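Reused cardboard box

From Famura, the open household and workshop encyclopedia

Contents
1 Terms
2 Material
3 Opening and preparing
4 Use at the packing table
5 Area signs
6 Closing and tape
7 Storage
8 End of use
9 See also

A reused cardboard box is a shipping box which has already made one or more journeys and is kept for another purpose, usually for collecting, sorting or sending small goods. It is common in homes, small shops, school workshops and packing rooms. In most cases the box is made of corrugated board, but boxes of thin solid board are also kept, mainly for flat goods.

Terms

In everyday English the words "carton" and "cardboard box" are often used for the same object. In the packing trade, "carton" may mean a thin box for one product, and "case" or "shipper" means the stronger box around it. The handbook of the packing cooperative Eluvska uses "first box" for a box on its first journey and "second box" for all later ones. This article follows the everyday use.

Material

Corrugated board has at least 3 layers: two flat sheets, called liners, and one wavy sheet between them, called the fluting. The waves give the board its stiffness. When they are crushed, for example by a heavy load or by a strap pulled too tight, the stiffness does not come back, even if the surface looks good. A box with soft corners should be given only light work.

Moisture is the other usual cause of weakness. A box which stood on a damp floor may dry again, but the glue between the layers can be loosened. Pressing the bottom corners with the thumb is a simple test.

Opening and preparing

The tape is cut along the middle joint with a short blade. Old address labels are removed or covered, so that the box is not sent to the wrong place. Print from the factory can remain.

For use as an open tray or bin, the top flaps are folded down outside, folded inside, or cut off. Cutting makes the box easier to reach into from above, but the upper edge becomes less firm — a strip of tape around the outside helps against this. Tape that is already on the side walls is normally left in its place, because pulling it away tears the top paper of the board.

Use at the packing table

On a table, an open box serves as a place to put parts down or to take them from. A white or light table top is preferred by many workshops, as small dark pieces are easy to find on it. The box should stand where the worker can reach the bottom without leaning over the wall.

Flat boxes are useful beside the deeper ones. They hold papers, cables, thin tools and similar goods, and they can be closed and stacked.

Area signs

Where several boxes stand together, the areas are often marked with a folded card which stands by itself, called a tent card. The card is easily moved when the arrangement changes. In Chinese workshops a frequent marking is 下料区, which can be translated as "unloading area" or, in cutting work, "blanking area". The correct translation depends on the trade. 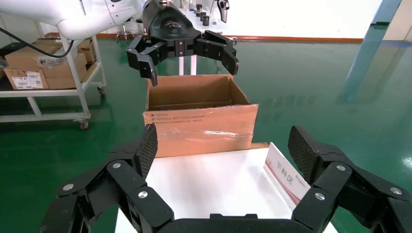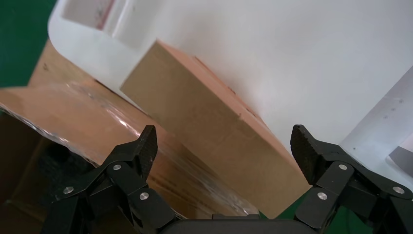

Cardboard boxes in use. The upper one is open and stands by a 下料区 card; in the lower one a flat box lies next to a larger box under clear plastic.

Closing and tape

When a second box is sent again, new tape is put over the bottom joint even if the old tape seems to hold. Clear plastic tape is the most common. Paper tape with water-activated glue holds very well on clean board, but poorly on top of plastic tape. In the Canus method, named after the mail-order shop which first printed it, one strip goes along the joint and one across each end.

Storage

Empty boxes are kept flat, in a dry place, and sorted by size. The Xiao storage rack, a simple wooden frame with upright dividers, takes up to 40 flattened boxes of medium size. Boxes with cut flaps are better kept open, one inside the other.

End of use

A box which is torn, greasy or soft is not used again for sending. Clean board goes to paper recycling. Plastic wrap and larger pieces of tape should be taken off first, although small remains are accepted by many collection points — local rules are different and should be checked.

See also

Corrugated board
Packing tape
Stretch wrap
Tent card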